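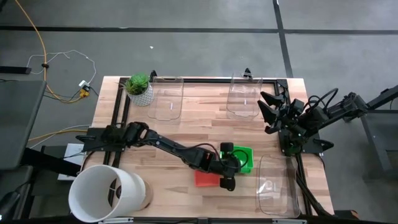

To: members' list
Subject: Re: Seed and cuttings exchange – postal arrangements

Dear members,

Thank you for the replies received since the spring notice. The message from Tineke Dekker raised several points which concern everyone who sends material by post, and it is quoted in part below.

> I sent two packets to the Okivthorpe address in good time
> and have had no receipt for either. Could the office say
> whether parcels now go to Prutum instead? I should also like
> to know if succulent offsets may be sent unrooted.
> Tineke Dekker

The office replies as follows.

1. Address. All parcels should now be sent to Prutum. Post already on its way to Okivthorpe will be forwarded until the end of July, and receipts will be issued from Prutum once it has been entered in the register.

2. Succulents. Unrooted offsets are accepted. Please allow the cut end to dry for several days and wrap each one in plain paper. Plastic bags should not be used – offsets packed in them last year had rotted on arrival. 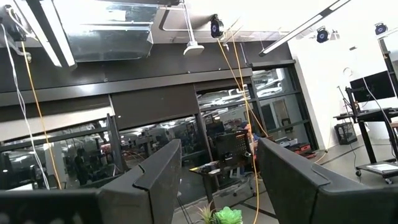 3. Seed. The register now holds 3,245 entries, of which 129 have no collection year. Members who recognise their own entries in the Horgan list are asked to supply the missing year. Packets should hold no more than 100 seeds.

4. Charges. Return postage is unchanged. Members in Gakus should continue to enclose a stamped envelope.

Corrections to the register should be sent to the office and not to this list.

Yours faithfully,
The Exchange Office
Prutum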